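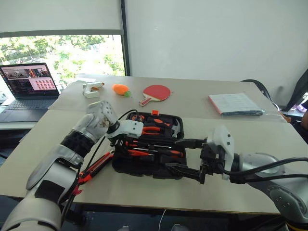 Two arms and one tool case at the Mellside robotics club.

I've been helping out at our robotics club for 6 years now, and the argument I have most often with other parents goes like this: why aren't the kids competing more? Mellside used to enter everything. We had the banner, the matching shirts, the long drive to Vindville every August with a van full of batteries and sandwiches. Now we do one contest a year if the students ask for it, and the rest of the time they work on what I'd call boring jobs. Packing a tool case, for instance. Pliers, hammer, screwdriver, tape measure, each in its own slot in the foam.

And I think the boring jobs are better. There, I've said it!

Let me back up a bit. When you build for a competition you build for three minutes on a known field with known pieces, and the kids get very good at those three minutes. I loved it, I yelled myself hoarse like everybody else. But I also watched the same two confident drivers hold the controllers all season while the other kids sorted screws. The year we came in second at Vindville, I asked one of our girls what she'd learned and she said, "How to charge things." She didn't come back in the fall.

A tool case is different. You look at it and think, my four-year-old nephew could do that. Then you try to get two arms to do it. A screwdriver has to end up in a screwdriver-shaped hole, the right way around, and the slot is barely bigger than the tool. One arm wants to be where the other arm already is. The kids spent a whole afternoon (I was there, I brought the pretzels) arguing over which end of a hammer you should pick it up by, and it was the best conversation I've heard in that room. Everybody had an opinion, even the quiet ones, because everybody has picked up a hammer.

Nidia Condori, who runs the club, keeps other junk on the table too. A glue gun, a table tennis paddle, a toy carrot. I like the carrot. Her view is that a student who has only ever thought about one shape hasn't thought very hard yet, and I'm with her on that.

Now, the other side, and I do hear it. Competitions bring in money. Cultora gave us $3,000 the year of the banner, and I'm not sure anybody writes a check for a neatly packed tool case. Mr. Muñoz, whose son went through the club in the shirt-and-van days, told me at the spring potluck that a deadline taught his boy more than any teacher did. He may be right about his boy. Deadlines are good for some kids, and a few of ours really miss the crowd and the noise.

So keep one contest. Let the ones who want it go, and I'll drive the van again if I have to. But please stop asking me what the club "won" this year. Ask a kid why a tape measure is harder to put away than a pair of pliers and then clear your calendar, because you'll be standing there 30 minutes, and at some point somebody is going to draw you a diagram on a napkin. I've still got mine on the fridge.

362 shares | 6 comments

Search this site Go

Contact | © 2018 Mellside Parents' Page | Back to top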